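Putting Clothes Away Using the Bed as a Bench

Posted 7/31/04 by Maeve Horgan

I used to sort the clean washing on the couch, and it never made it any further than the couch! Now everything goes straight to the bedroom and I get the lot hung up before tea. The bed is the best workbench in the house, it's the right height for most backs and you can spread a whole shirt out flat with the sleeves where you want them.

Strip it back first. Doona off, cushions off, just the fitted sheet pulled smooth. A plain colour is lovely for this because you can see every sock. Ours is grey and hides nothing.

If your rail is high, put a low step between it and the bed. Pine boxes are great (give the edges a good sand, splinters and knitwear don't mix) and two side by side give you room to turn. 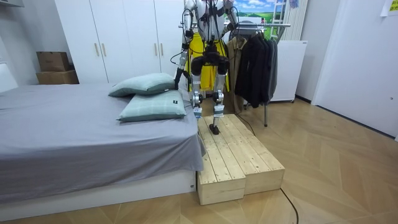

Pine step beside the bed, clothing rack close by.

Keep the step hard up against the bed so you aren't walking laps. Gearóid timed me once at 10 minutes for a full basket, and he was very impressed, though he has yet to try it himself.

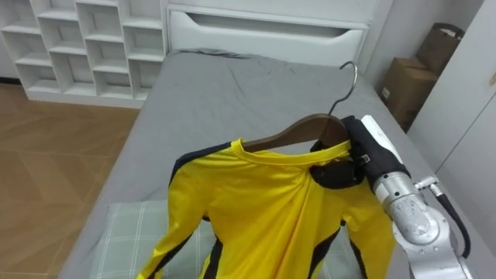
Hangers deserve a bit more thought than they get. The wire ones from the dry cleaner leave little peaks in the shoulders, and I finally threw ours out in May. For knits and long sleeves I love a curved wooden bar, like the reddish-brown one in the yellow shirt, as it spans the shoulders and lets the sleeves hang down by themselves. With a round neck, feed the hanger up from the hem so you never stretch the ribbing. Do up the top button on anything that has one.

Short sleeves I lay out first. Put a clean cloth or a pillowcase down, shirt on top, smooth the chest with your palms and work out towards the sleeves. Slip the hanger in while it's all still lying flat, then lift by the hook. 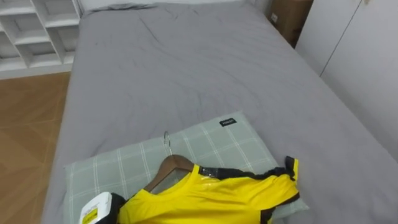 Yellow and black shirt laid out on a checked cloth.

Cotton tees can be folded on the same cloth, in 3 if your drawers are shallow. Anything still a touch damp goes back on the airer overnight, please don't shut it in the wardrobe!

Next time: jumpers, and what to do about moths.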